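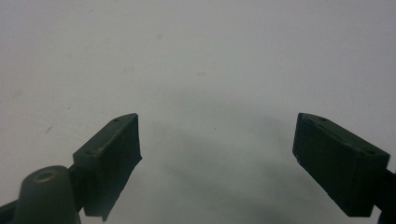 Fig. 1. Hand-held gripper, jaws open over the pale work surface.

Week 2 handout: build notes, Brasberg shop section

Read the Ezzat kit sheet before you come in, then doubt it. It promises a grip force of 20 newtons and a life of 600 cycles between adjustments, and doesn't say how either was measured. I'd want a spring scale on it first.

Check the pads next. If one finger sits a hair off the other, thin parts will twist as you close, and tightening the screws harder won't cure that. Loosen, square up, try again.

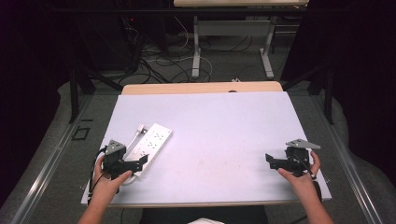
Cables should leave the tool toward the forearm with some slack. Reach across the whole board before you tie anything down. Rachid Abou Zeid's notes call 78 percent a good pick rate for a first build. Good compared to what? Write down your misses, including the embarrassing ones.

For next time: one page on which kit claims you could test with shop tools.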